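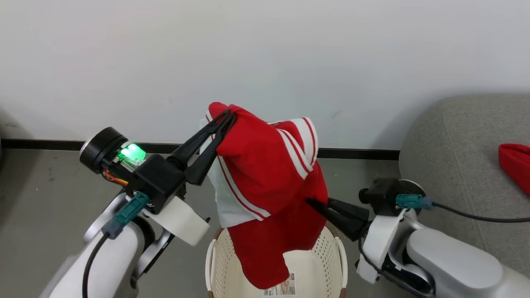

Okafor Programme: progress report on the open day and laundry demonstration

Prepared for: Programme Manager, Boren Fund
Prepared by: Dwayne Haverford, Wurnora
Date: February 3, 2025

1. Purpose of this report

Under the terms of the grant, Wurnora is to show the two-arm laundry work to the public at least once in each reporting period. This report covers the first open day, what was shown, how the work went and what we propose to do next. Spending is reported separately in the quarterly return.

2. The open day

The open day was held at our Ulitz workshop and ran from mid-morning until late afternoon. We had sent out 250 invitations, mainly to care homes, housing associations, local colleges and people on the Boren Fund mailing list. Some 40 people came. That is fewer than we had hoped for. The people who did come stayed longer than planned, and we had to push the last session back to let everyone see the arms working.

Each session had a short talk, a demonstration and time for questions. The talk covered what the grant pays for and which parts of the work are still at an early stage. We kept it brief after the trial run with our own staff, who said that the first version was mostly about software and that they wanted to see the arms move.

3. What was shown

The demonstration was set up to look like a corner of a living room, with a laundry basket on the floor beside a grey upholstered seat. The task was to take clothes and other cloth items out of the basket, hold them up with both arms and lay them on the seat. Folding was not part of this demonstration. It is in the work plan for the second half of the programme.

We chose the basket task because soft items are the main difficulty in this project. A shirt never lies the same way twice, and the arms have to find somewhere to take hold before anything else can happen. Visitors from the care homes understood this at once. One manager told us that her staff spend more time sorting and moving laundry than washing it, and asked whether the arms could work from a deeper basket of the kind used on a ward.
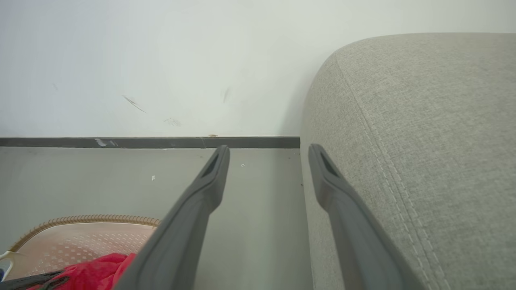 We could not give her a firm answer. The present arms can reach the bottom of a household basket, but a ward basket is taller and would need either a different mounting height or a longer reach. We have added the question to the list for the spring review.

The floor layout was kept simple and the same positions were used in every session. This made it easier to run the day with two members of staff, one at the controls and one speaking to visitors. It also means that the day should not be taken as evidence of how the system would cope in a room it has not been set up for. We said so in the talk.

4. How the work went

We ran the full task in 3 sessions. The first was completed without help from the operator. In the second, an item slipped back into the basket and the operator restarted that step. The third was completed, though more slowly, as the arms made several attempts on one thin garment before getting a hold.

Thicker cloth gave little trouble. Thin or slippery cloth remains the weak point, and this agrees with our bench tests. The pace was the most common remark from visitors, several of whom had expected the arms to be much quicker. We do not plan to work on speed until the grip is more dependable.

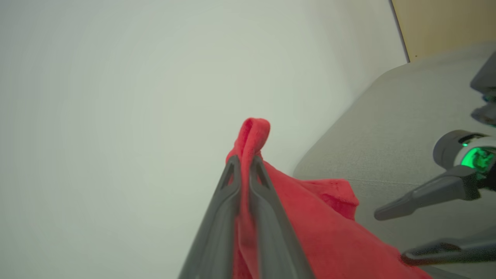 Red cloth held in the closed gripper, with the second arm's gripper open beside it.

5. Comments from visitors

Comment forms were left by the door. Most people who filled one in said the demonstration was clear. The complaints were about sight lines, as those at the back could not see into the basket, and about the talk being hard to hear while the arms were moving. Two care homes asked to be told about later trials, and we have their contact details on file with their consent.

6. Changes and next steps

For the next open day we will put a screen on the side wall showing the basket from above, and use a microphone for the talk. Invitations will go out earlier, with a reminder the week before.

The gripper tips will be tested with a softer covering to see whether this helps with thin cloth. If the results are good, the new tips will be fitted to both arms before the second open day, planned for August.

We ask the Fund to confirm that the August date is acceptable, and to let us know whether it wishes to send a representative. No change to the budget is requested.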